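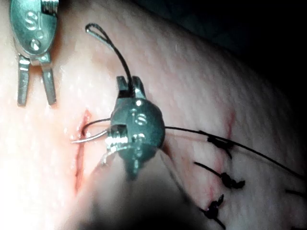
What I Learned at Suture Night

June 28, 2018

I have sewn on a lot of buttons in my life. I have hemmed curtains, patched the knees of jeans, and once put a zipper in a tent with fishing line. So when the spring program came out and there was an evening class called Closing a Wound, Step by Step, I figured I had a head start on everybody. Reader, I did not!

The class was four evenings in the upstairs room at the Jaltudlow Learning Center (the one with the good windows and the terrible stairs), and it was taught by Lorena Urrutia, who spent years as a surgical nurse before she moved out here. Most of us signed up out of plain curiosity. A couple of people raise goats. One young man is applying to nursing school in November and took more notes than the rest of us put together.

The first evening we didn't touch a needle at all. We learned to tie. Lorena handed out lengths of shoelace and had us tie square knots around the backs of our chairs until we could do them without looking, right over left, then left over right, and woe to you if you did the same side twice, because that makes a granny knot and a granny knot slips. I practiced at home on the drawer pulls in the kitchen. My husband went to get a fork the next morning and had to ask for scissors.

Then came the needles, and there went my head start. A suture needle is curved, and you don't hold it in your fingers. You hold it in an instrument, and you turn your wrist so the needle follows its own curve down through one side and up through the other. If you push it straight, like I have pushed every needle since I was a girl, it drags and fights you. I must have pushed it straight 86 times before my wrist caught on. We worked on foam pads to begin with and then on bananas, which are wonderful for this (the peel splits if you pull too hard, so you find out right away).

The part I keep telling people about is the loop. With the instrument tie you wrap the thread around the jaws, reach through for the short end, and draw it all down flat. While you're doing that there is a moment when the loop is just standing up in the air, and you want so badly to yank it. Don't! Lorena's rule was to lay it down like you're putting a blanket over a sleeping baby. The edges should meet and no more. I'm a yanker by nature, and my first row had puckers you could have lost a dime in.

I also had no idea how much thought goes into spacing. Even bites on both sides, the same distance back from the edge, the same distance apart. By the last evening I had one row I was proud of, seven stitches, nearly straight, and I carried that banana home on the front seat of the car. It is in the freezer. I'm not ready to talk about when it's coming out.

To be clear, none of us is going to be stitching up the neighbors. Lorena was firm about that from the first minute, and she spent a good half hour on when to stop fussing with a cut and go get it seen to: if it gapes, if it won't quit bleeding under steady pressure, if it's on the face or over a joint, or if it came from a bite. That half hour was worth the fee all by itself.

She is doing the class again in November, same room, same stairs. Sign up at the front desk, bring reading glasses if you use them, and bring your own bananas, a little on the green side. The ripe ones are hopeless.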